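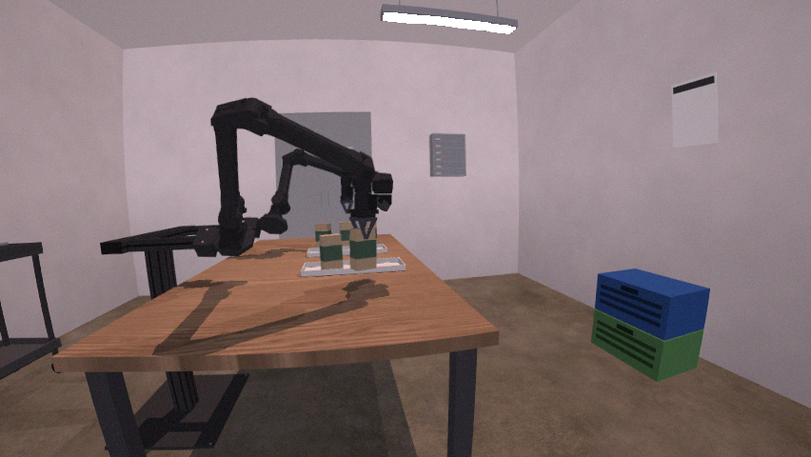
A wooden tabletop with fine, darker grain running across it.

Looking After a Wooden Worktable
December 16, 2019

If I could only keep one piece of furniture in the workshop, it would be the table. I love mine! I glue on it, sort screws on it, eat lunch on it and now and then repair a lamp on it, and a little regular care keeps it a pleasure to work at. These are the habits that have stuck with me over the years, plus a couple that readers sent in.

Everyday cleaning

Brush first, wipe second. Sawdust and a damp cloth make a paste that settles into the grain, and you'll be picking it out with a toothpick for weeks. A soft paintbrush gets the dust off beautifully (I keep a three-inch one on a nail by the door) and then a cloth wrung out as hard as you can manage does the rest. Wipe along the grain and dry it straight away with an old T-shirt.

Skip the all-purpose kitchen spray. A drop of dish soap in a bowl of warm water handles nearly everything, pencil marks included.

White rings

Someone will put a hot mug down. If the ring is white, the moisture is usually sitting in the finish and you have a very good chance! Lay a dry cotton cloth over it and pass a warm iron across for a few seconds, no steam, then lift and look. Repeat until it fades. Seija Lindqvist wrote to say she rubs hers with a little plain mayonnaise and leaves it overnight. I tried it on an old stool and was delighted with the result, though the stool smelled like a sandwich until the next afternoon.

Black rings are a different matter. Those have gone into the wood, and you'll need to sand.

Glue drips

Let them go rubbery. Wet glue smears and hard glue tears out fibers, but somewhere in between there's a lovely moment when the whole blob lifts off with a plastic scraper. An expired library card works too. For big glue-ups I put down freezer paper, shiny side up, and peel the whole mess away at the end.

Dents

Small dents can often be steamed out of bare wood. Put a few drops of water in the dent, wait a couple of minutes, cover with a damp cloth and touch the tip of a hot iron to the spot. The fibers swell back up - it feels like a magic trick every single time. Let it dry overnight before you sand. Don't try this on veneer, where the heat can loosen the glue underneath.

Oiling

I oil my table twice a year, once in June and once before the holidays. Thin coats only! Pour a small puddle, spread it with a lint-free rag, leave it for 13 minutes (my kitchen timer sticks at anything rounder) and wipe off every bit that hasn't soaked in. Two thin coats a day apart look far better than one thick one, and they won't stay tacky.

Please be careful with the rags. Oily cloths can heat up and catch fire on their own if you bunch them up, so spread them flat outdoors until they're stiff, or drop them in a metal can of water with a lid.

Wobbles

Check the bolts before you fold up any cardboard. Wood moves with the seasons, and a table that was rock solid in summer can loosen once the heating comes on. A quarter turn on each leg bolt usually does it. If the floor is the problem, cut a thin cork pad to fit and glue it under the short leg. Eino Valtonen uses slices of wine cork for this and says his have lasted almost 3 years.

Next up I'll be trying beeswax on drawer runners - send me your recipes if you have one you like!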